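We finally have a play kitchen and I am a little bit in love with it

I have wanted one of these since before we had a kid to give it to. I grew up cooking mud in an old roasting pan behind my grandmother's shed, and I'd have traded my bike for a tiny oven with a door that opened. So when Nadège Boyer mentioned in May that she was thinking of a play kitchen for her two as well, I was already ten tabs deep and had opinions. (She got a list from me that same night. She had asked for one recommendation!)

Ours is a light blue one, the kind with the fridge built onto the left side so the whole thing is more like a little wall of kitchen. I love that blue. It's soft and a bit gray and it goes with pretty much anything you put near it, including the plastic dishes in colors I would never have picked.

Putting it together

It took me 58 minutes to get the back and the side panels up, and then I stopped for coffee and lost any sense of time. A few things I learned, in case you have one sitting in a box in the hall:

Sort the screws before you start. I used a muffin tin and it was the smartest thing I did all day.

Leave everything a half turn loose until the counter is on. My first try was tight all the way around and the counter would not sit flat, so I got to do the whole left side again.

Put the handles on last. I know they're the fun part and you want to see them. Wait.

Refugio Villaseñor from next door came over to hold the top half while I got the long bolts in, and he stayed to play with the phone. Yes, there's a phone! A gold one with a proper handset, mounted on the side of the fridge. My daughter had never seen a phone like it and held it to her ear as if she'd been doing it for 12 years. She called her uncle Fulgencio to tell him we were out of soup.

The parts that get used

The fridge has a chalkboard-style panel that says SHOPPING LIST across the top, with lines under it for writing. At first I thought that would be decoration and nothing else, but we do the list together most mornings now, out loud. It's usually bananas, then soup, then bananas again. I keep wanting to add real things to it and then having to go back and look at it before I leave for the store.

The water dispenser on the lower door is only printed on, with a snowflake and everything, and it gets more customers than the sink does. Cups get held up to it all day long. I make the noise. If I forget to make the noise I'm reminded.

Then there's the backsplash, which I'd have bought on its own if I could. Purple, mustard yellow, mint green, navy, all these sharp little shapes fitted together. I've been staring at our own plain kitchen wall ever since and pricing tile samples. My husband has asked me to stop.

Plates stand on edge in the open shelf next to the microwave, which is a great idea for small hands, as you can pull one out without bringing the whole pile down with it. The microwave is black with a gold handle and my daughter cooks absolutely everything in it. Salad. Toast. A sock, once, on high. 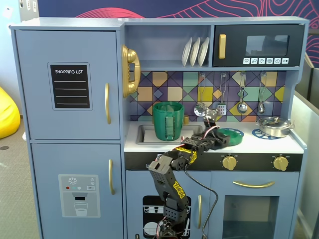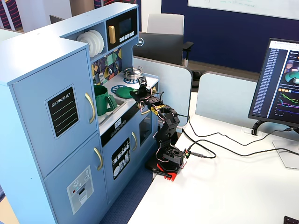
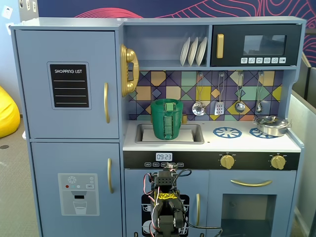
Tidying up (sort of)

I had big plans for a system. Every dish was going to have a spot, and I even drew a little map for the inside of the closet door. That lasted five days. What works for us is much simpler – plates in the shelf, green dishes anywhere on the counter, and whatever's left over goes in a basket on the floor. Xóchitl Arellano, who taught preschool for years and has seen more toy food than most of us ever will, told me to put out fewer things and swap them every couple of weeks. I was doubtful, but she's right. With ten pieces of food out instead of all of it, there are longer stories and a lot less dumping. The rest lives in a bin on top of the wardrobe, and when the bin comes down it's like a birthday.

For cleaning I use a damp cloth and a tiny bit of dish soap on the counter, and a dry old toothbrush for the corners of the sink, where the crumbs go. There are real crumbs. I don't know how you'd run a restaurant this busy without them.

Next on my list is felt food. I've never sewn any before, but I found a pattern for ravioli that looks doable, and my friend Hildegard Strobel has promised me a bag of scraps, mostly yellow and cream, so it may be a very pasta-heavy menu. If you have a pattern you like for a fried egg or a decent-looking pea pod, please leave it in the comments! I'm also looking for a tiny apron that ties at the side, size small, with a pocket big enough for a spoon.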